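1月 文/本刊评测组

Kenura 主从示教套装:手把手教机器人干活,居然可以这么顺手

先交代我们的底子:编辑部以前用的是 Varetti 的手柄方案,两个摇杆加一堆组合键,教机械臂拿个杯子都得在脑子里先把坐标系转一遍。所以 Kenura 这套主从臂装好的第一个上午,几个人轮流抢着坐上去,午饭都推迟了。太好玩了!

主臂是一副缩小比例的同构臂,夹在桌沿上,你的手往哪儿走,从臂就往哪儿走。不用背按键,不用想哪个轴是哪个轴,坐下来几分钟就能动起来。关节阻尼分3档,我一直用中间那档,最轻的一档适合大幅度移动,停位的时候手容易飘;最重的那档跟手非常稳,就是连着示教一个钟头,前臂会酸。

我们给它安排的都是办公室里的杂活。文件盒这类东西看着简单,很考验示教设备:表面裹着塑料膜,会起皱,反光也乱,盒子又比夹爪大得多,只能靠压、推、拨来挪。拿手柄的时候,下压这一下全凭胆量,要么碰不到,要么压得太死。主从臂好就好在手上有回馈,从臂顶住东西,主臂这边会跟着发沉,你自然就收劲了。

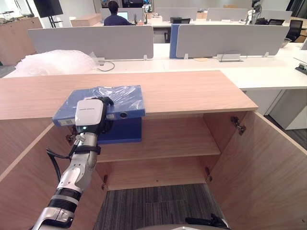

总第199期 · 218

蓝色文件盒横在柜顶上,一头伸出柜沿,夹爪就压在盒子上。像这样的姿势,我们教的时候会故意放慢,让接触的那一段在数据里多留几帧。柜门开着的时候更要留神,小臂往下走很容易蹭到门板,头部相机的画面正好能把柜顶和两边的门一起收进来,操作的人心里有数得多。

说到画面,套装自带的录制软件叫 Ravasow,头部和腕部的相机并排显示,关节数据同步写进同一个文件。我最喜欢它的脚踏板:踩一下开始,再踩一下结束,长踩作废本条。两只手都不用离开主臂!以前用 Varetti 的时候,每录完一条都得松手去点鼠标,一天下来光这个动作就够烦的。回放也做得细,可以逐帧拖,拖到哪儿,旁边的关节曲线就跟到哪儿,哪一段手抖了看得一清二楚(有些同事的曲线真的没法看,包括我自己第一天的)。

测试期间我们一共录了218条,留下199条,剩下的多半是起手姿势不对,或者录到一半有人喊去开会。同一个人的数据越到后面越干净,建议把头一天的单独放一个文件夹,别急着混进去。

腕部相机值得多写几句。它装得很低,夹爪伸到低处、探到家具底下去的时候,站着的人根本看不见里面,全得靠它。离得太近的东西会虚,大块的深色塑料件压在画面上方,只剩一团轮廓,刚开始确实有点发懵。我的办法是别去看那一大团,只盯指尖和地面之间的那条缝,习惯以后手反而很稳。地毯有纹路的话更好判断,纹路清楚不清楚,本身就是一种参照。

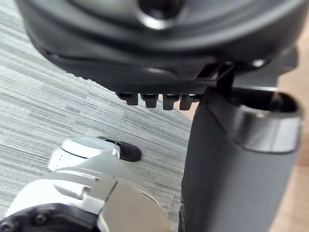 腕部相机视角:黑色指尖胶垫贴近灰色条纹地毯,右侧为黑色立柱。

毛病也有。主臂的夹持座开口偏小,厚一点的桌板夹不进去,我们是另找了一张桌子才装上的。脚踏板的线太短,坐姿稍微往后靠就够不着。还有 Ravasow 的中文界面,翻译得相当随意,“作废”和“撤销”两个词混着用,第一次看到弹窗时我愣了好一会儿才敢踩下去。说明书里校准那一章写得也绕,其实步骤很简单:主从两边都摆到零位,等指示灯常亮,再点确认,完事。

Kaewmanee 出过一套同类的主从臂,朋友的实验室在用,我去试过一个下午。那套的外壳更结实,手柄握感也好,但是没有力回馈,压东西、推东西的时候全靠眼睛。如果只做抓取放置,两家都可以;要开柜门、推盒子、在桌椅底下够东西,我会选 Kenura。

耐用性方面,主臂关节的标称寿命挺长,我们没有条件验证。厂家建议每操作3,000次夹合检查一遍扳机弹簧,我们还没用到那个数,目前扳机手感和刚拆箱时一样,没有松。线缆固定倒是要自己上点心,随箱的扎带偏细,我们换成了魔术贴,拆装都方便,收纳的时候也不会打结。

套装还回去之前,大家又多录了一个晚上。现在桌沿上还留着夹持座压出来的两道印子,采购申请我已经写好,脚踏板的延长线也一并列进去了。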